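4.3 Gripper dropouts during the stool task

The most serious fault of the project showed up in July, once we moved from small objects to furniture. The task was to lay a white stool on its side on the table and have the two arms work on the legs. Small objects had gone well enough that we did not expect trouble with the grippers themselves.

The right gripper would stop holding partway through a run. The arm kept moving along its path and the software reported a closed gripper, but the fingers had gone slack and the stool leg slid out. Twice the stool rolled toward the front of the table and one of us caught it. Edin Dervishi got a bruised wrist the second time, and we stopped running the arms that afternoon.

We first blamed the force setting. Lakmal Jayawardena raised it in small steps, which made things worse: the motor drew more current and the dropouts came sooner. We then suspected the fingers were slipping on the paint and put tape on them. The tape made no difference and was taken off again.

The log files gave us the real cause. Out of 123 runs with the stool, 40 ended in a dropout, and nearly all of those came when the right wrist was turned far outward. In that position the gripper cable was pulled tight over the joint and the plug backed out of its socket a little. Power was lost for roughly 200 milliseconds and then came back. The driver restarted without raising an error and went on reporting the last position it knew. Mimoza Vidmar reproduced it by hand by tugging on the cable with the arm parked.

We made three changes. The cable was rerouted with more slack. The driver now treats any restart as a fault and stops both arms. Finally, no one reaches over the table while the arms are powered – the stool is allowed to fall. That last rule should have been there from the start, and our supervisor, Narayanan Gounder, had asked for it in the spring review.

After the changes we saw two more stops, both caught by the new check. In each case the arms halted and the stool stayed on the table. We have not tested heavier furniture, and the plug is still the same push-in type. A locking connector was on order when this section was written.

The black cloth on the tabletop was kept for all later runs so that the recordings could be compared with the earlier ones.

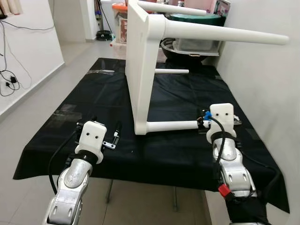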